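Evening. Gintarė swears the office looks bigger now the walls are white. I'm not convinced. Paint is paint, and 717 for the job seems steep when the ceiling still has its bits and pieces on show.

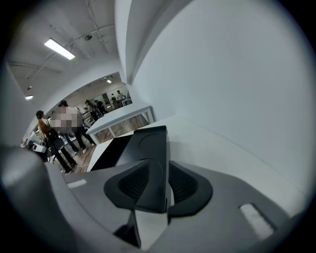
Would a warmer white have been better? Probably, in winter at least, when the tube light is on by four and everyone looks ill.

Rimantas wants shelves up before April. He said the same at Plonau – five months of talk, then one bracket. I've kept my books in their boxes. Must ring Jurgita back about the blinds.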